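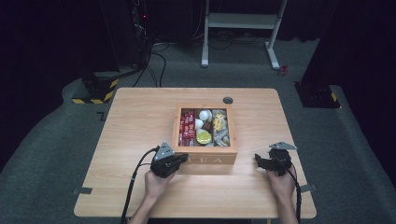
Getachew Mamo wants it on record that the left cable was the one that failed, and that he had asked for a longer one back in May. He's right on both counts, so it goes first on this page.

Tea box task, Wokcombe room, Fri 18 June

This page covers the dropout fault on the handheld grippers. We were working through the tea box set with the Wetach pair, one person and two grippers, sorting wrapped pieces between compartments. Recording 47 came back with the left gripper reading closed from start to finish. The operator had been opening and closing it the whole time.

Table and box: the cables come off the grippers and down from the table. With the box in the middle, a reach toward the back pulls on them. The left connector had worked partly out of its socket — far enough to lose the jaw signal, but the unit still showed as connected.

What we lost: 22 recordings out of 554 had the same flat line on the left side. They have been pulled from the set and will be redone. The right gripper was fine in all of them.

What the software did: nothing. Khokhar, our logging program, only raised a warning if a gripper dropped off completely. It now stops the recording if the jaw value hasn't changed in 1000 samples.

Still open: strain relief for both cables. Drenow has quoted for a locking connector, and until it arrives we check the plug by hand before every run. If you feel a tug at the wrist, stop and put the gripper down before you look at the cable. Please don't tape the plug in place, as the tape hides a loose fit.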